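From the Floor: Seven Weeks With the Sorting Arms

A few of you in the office asked me to write up how things are going back in tool returns, so I'm taking over Ada Pace's usual spot in this issue. Ada, you can have it back in June, I promise.

If you've never been down our way, returns is where the rental kits come home. Contractors send back their Sala kits, somebody opens them up, and every hand tool has to go back in the right bin before the kit can be built again. On a slow day we get 235 tools through. On a Monday after a holiday it's more like 500, and for as long as I've worked at Hidano that meant a few of us standing in the aisle sorting screwdrivers until our wrists hurt. I've been doing it long enough to tell a worn tip with my thumb without looking (not a skill that comes up at parties).

So yes, when the Cemulon arms got rolled in, I was one of the grumpy ones. I'd seen the slide deck. I'd heard "frees up your time" before, back when we got the label printers, and what those freed me up for was fixing label printers.
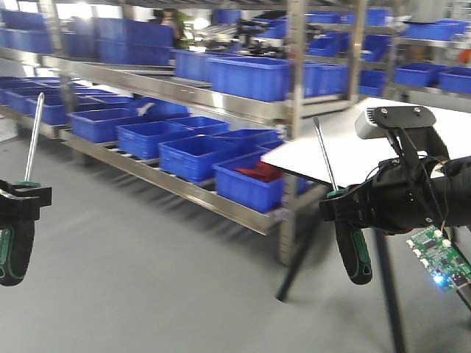 The first two weeks were slow, I won't lie. We spent more time teaching than sorting. You'd pick one tool, run it over and over, change how it was sitting, run it again, and by lunch you'd have covered a job I could do in the time it takes to drink a coffee. There was a lot of standing with our arms folded. I had a running bet with second shift over how many drops we'd get before break, and I'm sorry to say I did very well out of it.

Then we changed how we were working. The original plan had us tipping a whole kit out and letting the arms have at it, and that was a mess. Now one of us opens the kit, pulls anything broken or dirty, and hands over one kind of tool at a time. Drops went way down after that. We're at 40 kits a day on the automated side now, which is still behind what three people can do on a good morning, but the arms don't slow down at 3 o'clock and I sure do.

What's different for me is mostly where I stand and what I look at. I used to be bent over a bin. These days I'm at the bench by the window doing inspection, which used to get squeezed into the last half hour if it happened at all. I'm finding stuff we would have sent right back out — chewed up tips, handles with a split you can only feel when you twist. Last week I pulled seven in one afternoon! That's seven people on a job site who didn't get a lousy tool, and I feel pretty good about that.

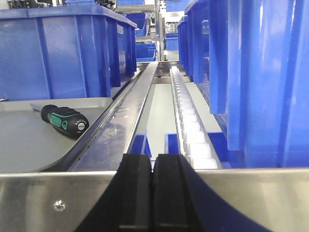 The part I still argue about is pace. When you sort by hand you set your own rhythm, you talk, you stop and help somebody. Now there's a line to keep fed, and if I walk off to look for a missing bit set I can feel it waiting on me. I brought this up at the last floor meeting and we got two changes out of it. One is that tools get set down on the flat gray tray one at a time, the way that black and green screwdriver is lying, so whoever is loading doesn't have to rush to fill it. The other is that anybody can hit pause for any reason and there's no log of who did it. I pushed hard for the second one. If people think they're being timed on it they won't press it, and then somebody reaches in where they shouldn't.

On jobs, which is what everybody really wants to ask me about by the vending machine. The crew is the same size it was before. What I've been told is that it stays that way through the year, and that the Tullent contract coming in will need more inspection hours than we have. I believe it for now. I've also asked for it in writing, and I'll let you know when I've got it in my hand.

There's training, too, if you want it. It's four sessions, on the clock, and you don't need to know a thing about computers going in. I didn't. You'll learn how to restart the arms safely, how to show them a new tool, and how to clear a drop without shutting the whole line down. The next group starts Monday, March 21, 2022, and there are still a couple of spots left. The sign-up sheet is on the door to the break room, under the softball thing.

One last request from our end. Please, please stop tossing loose screws in with the kits when you bring them back from a demo. They get under everything, and I'm the one down on my knees with the magnet.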